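Gripping tools are among the oldest helpers people have made, and you will find some version of them in nearly every kitchen, workshop and garden shed. The family takes in tongs, pliers, tweezers, clamps and the long-handled reachers sold for picking things up off the floor. What they share is a pair of surfaces that close on an object and hold it steady while the hand stays at a comfortable distance.

The earliest tongs were probably no more than two sticks, or a single green stick bent double. Metal tongs came along with metalworking itself, and bronze examples more than 3000 years old are known. A smith needed something that would not burn, and it is fair to say that the craft could hardly have grown up without them.

Most hand tools of this sort are levers. In pliers, the handles are long and the jaws are short, so a modest squeeze becomes a strong bite. Kitchen tongs work the other way around - the hand presses near the middle, and the tips travel farther but push more gently, a kindness to a soft tomato.

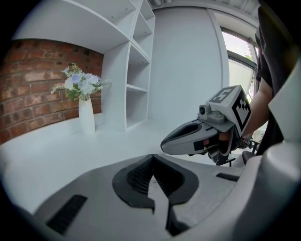
Vol. 4, p. 13

The surface that meets the object matters as much as the lever behind it. Smooth steel slips easily, so makers cut teeth or fine grooves into the jaws, or cover them with rubber, cork or leather. Rubber gives a little under pressure and spreads the load, and it is the usual choice for glass and for anything with a polished finish. Its drawback is age, for it hardens and cracks over the years, especially in sunlight.

Caring for these tools is simple enough. A drop of oil on the joint, a wipe with a dry cloth and a spot away from the damp will keep a good pair of pliers working for a lifetime - and quite often for the lifetime of whoever inherits them.

See also: Clamp; Lever; Tweezers; Vise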